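Dagmar Ďurica bakes for a living in Trilloven, and she has been selling bread from the same counter there since she left Zivach. She makes 600 loaves a week, most of them plain white tins.

"People ask for sourdough and then buy the tin loaf," she says. "It keeps, and children eat it." 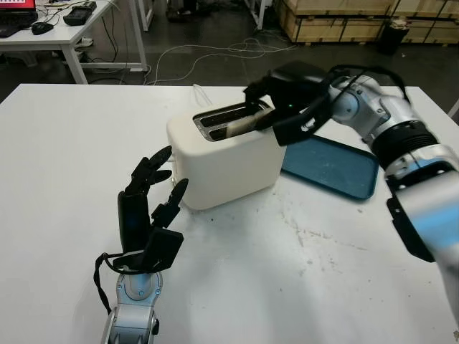
Ďurica tests every batch a day old. Fresh bread flatters the baker, she says, and most of her customers don't eat it fresh. They do what she does at home, which is put a pale slice in a two-slot toaster and see how it comes up. "If it won't fit the slot, I've cut it wrong."

Her flour comes from Toivonen, in a lorry shared with two other shops. The price went up in April and she put 10p on a loaf. 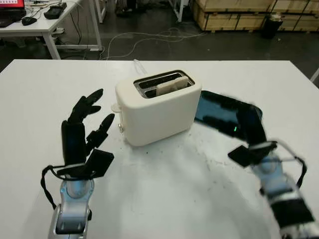
A slice in the right-hand slot.

She borrowed 3,000 pounds for a second-hand oven and has paid it back. Her assistant, Braulio Becerra, starts at three in the morning and does the shaping.
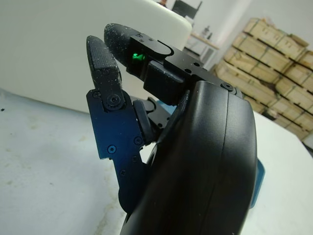 Becerra would like to add a rye. Ďurica has tried two recipes and liked neither. "Too sour, and it crumbled," she says. "I'll try again after the summer, when the shop is cooler."

The shop is open until two, or until the bread has gone.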